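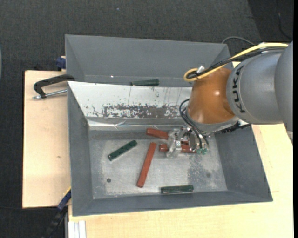 La Ludothèque Munell procède cette semaine au tri de son fonds de blocs de construction. Nous présentons dans ce fil l'organisation retenue, à l'intention des écoles et des familles qui empruntent ce matériel.

Le fonds compte 710 pièces, réparties entre la série Stakier, acquise à l'ouverture de la salle de jeux, et le legs Kontogiannis, plus ancien, dont les teintes varient davantage.

Les retours sont d'abord versés dans de grands bacs gris à parois inclinées. Aucune pièce ne rejoint directement les rayonnages : elle passe par le bac, puis par la table de contrôle.

Le premier tri se fait par couleur. Les rouges et les bruns-rouges sont regroupés, car la limite entre les deux dépend beaucoup de l'éclairage. Les verts forment un second groupe. Les pièces dont la teinte prête à discussion sont mises de côté.

Le second tri se fait par forme — baguettes longues, blocs rectangulaires, petits cubes. Les baguettes sont rangées à plat, dans le sens de la longueur du casier. Merci de conserver cette disposition lors des retours.

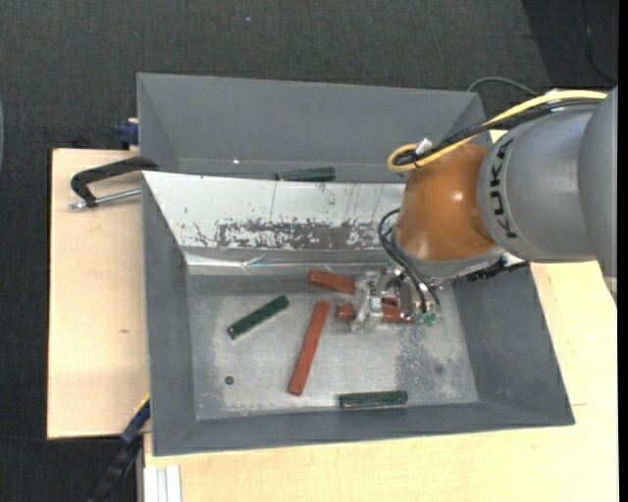 Blocs verts et brun-rouge en attente de tri. Une pièce verte se trouve dans le bac arrière.

Nous rappelons que les blocs percés et les blocs pleins ne sont pas interchangeables dans les coffrets. Un bloc vert percé de petits trous doit retourner dans un coffret d'assemblage, même lorsque ses dimensions correspondent à celles d'un bloc plein.

État des bacs : le fond est poussiéreux et le panneau clair de la paroi arrière porte des taches brun rouille ainsi que des rayures verticales. Un nettoyage complet est inscrit au programme d'entretien de février. Les pièces sont essuyées une par une avant leur mise en coffret.

Il est recommandé de ne pas laver les blocs en bois à grande eau. Un chiffon à peine humide suffit, suivi d'un séchage à l'air libre. Les produits parfumés sont à proscrire pour l'ensemble du matériel destiné aux plus jeunes.

À ce jour, 81 pièces ont été écartées du prêt pour éclats ou peinture écaillée. Elles seront poncées par l'atelier Skeltham, notre prestataire habituel, puis réintégrées après vérification des arêtes.

Les coffrets remis en circulation contiennent chacun 100 pièces. La liste de contenu est collée à l'intérieur du couvercle ; nous prions les emprunteurs de la parcourir avant de rapporter le coffret et de signaler toute pièce manquante — sans frais lorsque la perte est déclarée au retour.

Les coffrets scolaires peuvent être réservés pour une durée de 6 semaines, renouvelable une fois si aucun autre établissement ne les a demandés.

Les demandes sont à adresser à Anastasia Petridis, responsable des collections, au comptoir de prêt ou par le formulaire en ligne. Date limite pour la prochaine période : 17/11/23.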